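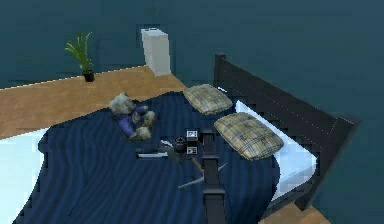

Wednesday, started 8 a.m.

Oka cargo bike, front wheel. Continuing from last entry. The old rim is off and hung on the nail behind the stand with a tag on it. Please don't cut it up yet, I want to measure the brake track against the new one.

Spokes from Foltik arrived. I ordered 193 mm and the packing slip says 193, but the bag on top was 212. I laid one next to a spoke from the old wheel and it was obviously long, so I measured the rest of the box before unwrapping anything. One bag wrong, the others right. Enough good ones to lace the wheel, no spares. Wrote to Foltik at 8:40 and asked for a swap. The wrong bag is on the top shelf with red tape on it. Don't sort them into the drawers. We had mixed spokes in the drawers last winter and it cost most of a day to find them all.

Rim is the Astberg, 20 inch, double wall. Checked it flat on the bench before lacing. It rocks a very small amount at the joint. I've had worse that built up fine. The joint itself is clean, no burr inside, no sharp edge at the valve hole. Wiped out the spoke holes with a rag and put a drop of light oil in each one.

Hub is the old Xaba, cleaned and regreased. Cups are good. The left cone has a faint line worn into it but no pits. I turned it by hand with the axle loaded and couldn't feel anything, so it went back in. New balls both sides. Adjusted with a trace of play on the bench, which should go away when the wheel is clamped in the fork. It needs checking again in the bike, not in the stand.

Lacing

Two cross both sides, same as it was. Started with the key spoke next to the valve hole and went around the trailing set on the left, then the right. Got one set a hole over on the first try and didn't notice until the crossing spokes wouldn't reach. Took that set out and did it over. For whoever does the next small wheel: line the spoke up against both flanges before dropping in the second set. On a wheel this size the angle is so steep that a wrong hole doesn't look wrong until much later.

Nipples on with the screwdriver until the threads just disappeared, all the way around. Tension at that point was slack but even. Bent each outside spoke down at the elbow with my thumb.

Truing

First two rounds were a half turn each. After that quarter turns. The hop at the joint showed up as expected, a high spot with a low on either side. Worked it down over several passes, a little at a time, and dealt with side to side in between. Radial is better than the old wheel was. It's still there if you look for it with the gauge up close, and I decided to leave it. Chasing it any further was putting the spokes at the joint well below their neighbors.

Tension meter: the chart we have taped up by the stand is for the older meter. Use the one in the folder. I took readings off the wrong chart for half the wheel and had to start again, so the numbers crossed out on the job sheet can be ignored. The second column is good.

Stress relieved by squeezing pairs, both sides, went around twice. It moved a little to the left after the first time and hardly at all after the second. Dish checked with the gauge on both sides, centered.

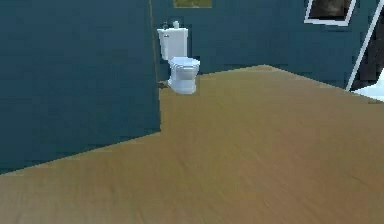 Back wall and corner, teal over wood floor.

Tape, tire, tube

Rim tape that came with the Astberg rim is too narrow. It covers the holes but only just, and it can slide. Used cloth tape from our roll. That roll is nearly done and needs to go on the order list.

Tire went on by hand, no levers. Seated unevenly near the valve the first time. Let the air out, pushed the valve up into the tire, worked the bead around with my hands and pumped it again. Line is even now on both sides. Left it pumped up in the stand over lunch and it hadn't lost anything I could read on the gauge.

Back in the bike

1:30 p.m. Wheel in the fork, axle nuts tight. The play in the hub is gone when clamped, and it still spins freely. Brake pads needed moving up, the new rim has a slightly shallower track than the old one. Pads were also worn to a slant on the left. Sanded them flat. They'll do for now, but they should be replaced before the bike goes out for the long loop.

Stem bolts were loose, or at least looser than I would want with a load in the front. Set them to 5 Nm and marked them with the paint pen. Checked the steering link while I was down there. Small amount of movement at the rear ball joint. Not a problem today. I'd like somebody else to put hands on it and say whether it's worse than last month, since I didn't write it down last month.

Test ride

Out the back, along the river path to the gravel turnaround and home the same way. Empty first, then with the two sandbags in the box. No pinging from the spokes on the first ride, which I usually get on a fresh wheel, so the stress relieving probably did its job. Steering was straight hands off for a short stretch, empty. Loaded, it pulls slightly to the right. It did that with the old wheel too, so I don't think it's the dish. May be the frame or may be how I had the sandbags.

Gravel past the second bridge is washed out on the river side. Fine on a normal bike. On the Oka with a full box I had to get off and walk it. If this bike is going out to families for the path rides, they should be told to turn around at the bridge until it's fixed.

After the ride I put the wheel back in the stand. Side to side had moved a hair in one spot opposite the valve, fixed with a quarter turn on one pair. Tension readings otherwise the same.

Still open

Foltik swap for the wrong bag of spokes. No answer by the time I closed up.
New brake pads, front, for the Oka.
Cloth rim tape.
Take down the old tension chart, print the right one larger.
Second opinion on the steering link.
Repeat the loaded ride with the bags swapped side to side and see if the pull changes direction.
Measure the brake track on the old rim, then it can go in the metal bin.

Truing stand is folded and under the bench. The right arm is sticky again and wants cleaning before the next wheel.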